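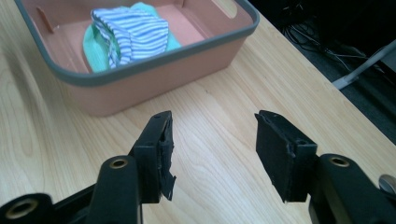
Zisell sets equipment budget for cloth-handling work

Zisell, the linen service company, has approved a plan to buy hand-held grippers and a first pair of robot arms for its sorting and folding room in Ursu. The purchase will be spread over two budget years, with the first orders going out in September.

The company washes and folds small textiles for restaurants, clinics and guesthouses. Most of the pieces are cloths and towels that reach the sorting tables in plastic trays, mixed by color and pattern. Picking one cloth off another without dragging both out of the tray is the task Zisell wants to automate first.

Under the plan, workers will use the hand-held grippers to record the job before any arm is installed. The arms will come later and carry the same kind of jaw, so the recordings can be used to train them. Zisell considered buying the arms up front but decided against it after comparing quotes in the spring.

Two suppliers made the final round. Ivar offered a complete package at a fixed price, including arms, stands and three years of service. Presix offered the grippers separately, with an option on the arms that can be taken up or dropped after the first year. Zisell chose Presix. The company said the Ivar bid was lower over the full term but would have tied up most of the equipment budget before the folding room had been rewired.

Each gripper is budgeted at $605, with a further $322 per unit for mounts, cables and a carrying case. Spare parts have their own line for the first time. The plan sets aside $447 per gripper per year for replacement finger pads, screws and linkage parts — an amount the purchasing office raised twice while the plan was in draft. Pads are treated as consumables and will be ordered by the box. Jaws and linkage arms will be kept on a shelf in Ursu so that a worn unit can be repaired on the same shift.

The plan also covers items that were left out of an earlier version, among them longer tables, better overhead lighting and covered channels for floor cables. Trays will stay as they are. The company looked at switching to a single tray design for all customers but found the cost of replacing existing stock too high for this year.

Staff hours are budgeted separately from equipment. Workers who record with the grippers will do so during regular shifts and will be paid at the usual rate, and recording time will not count against folding targets. Zisell said no positions are being cut under the current plan. Staffing will be looked at again when the arms are ordered.

The decision on the arms is due next June. By then the company wants recordings covering folded, crumpled and stacked cloths, both plain and striped, along with a full year of repair costs for the grippers. If the option is dropped, the grippers remain Zisell's property and the money held for the arms goes back into the general equipment fund.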